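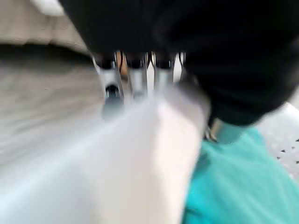 Households wanted: laundry diaries for the Sketside shared living study

Posted August 29, 2024

Pakeck is a small housing research office in Jolside. We are looking for 40 households who will write a diary of their laundry from January. It is a paid participation and no special knowledge is needed.

What the study is about

Many flats in Sketside were built when people dried their clothes in a common yard. The yards are now used for parking, and the drying is done in bedrooms, corridors and on radiators. We want to know how people organise this work at home: who does it, at what hour, where the clean things wait before they are folded, and which arguments come from it. The results will go to the Pacheco housing association, which is preparing the renovation of 254 flats and has asked us what a good laundry corner should have.

Who can take part

You can apply if you are 18 or older and live in Sketside or Jolside, in a rented or owned home. At least two persons must live in the household. Students who share a flat are very welcome, also families with small children and people who care for an older relative. You need a washing machine in your home, or you use one in your building. If you go always to a launderette, please write to us anyway, as we keep a few places for this group. 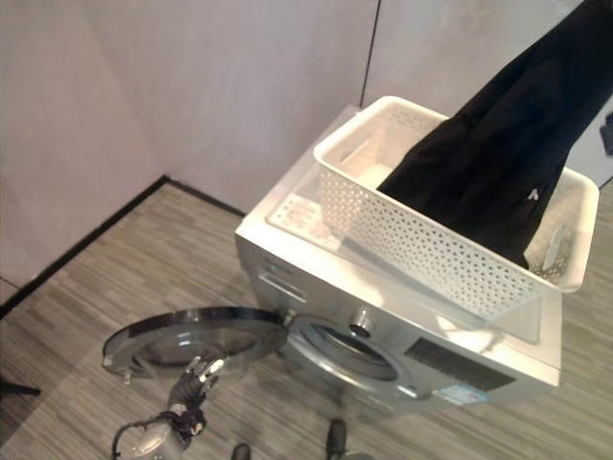

Reading time: 3 minutes

What you will do

For four weeks you fill in a short diary, on paper or on your telephone. Each time somebody washes, you note the hour, what kind of load it was and where it was dried. It takes a few minutes. In the second week one of us visits you for a conversation of one hour at most. We would like to see the place where the machine stands and the place where you dry. Please do not clean or tidy before we come.

After the four weeks there is a group meeting in our office in Jolside, with tea and something to eat. The meeting is not obligatory, but those who came last time enjoyed it and stayed longer than planned.

What you receive

Each household receives 200 euros. Half is paid after the visit and the other half when the diary is returned. If you must stop earlier, you keep the first half. Bus tickets to the group meeting are paid back.

Your data

Your name will not appear in any report. We take photographs in your home only if you agree in writing, and no persons are shown in them. You can ask us to delete your diary until the report is printed – after this moment we cannot take it out any more.

Languages

The diary exists in English, Portuguese and Polish. For the visit we can bring an interpreter if you tell us early enough.

How to apply

Send us a short message through the contact form, or leave a note in the Pakeck letter box at the Jolside library. Write how many people live with you, what is your street and when we can call you. One adult applies for the whole household, but all adults must agree. We answer every message, also when the places are full – in that case we ask if you want to be on the waiting list.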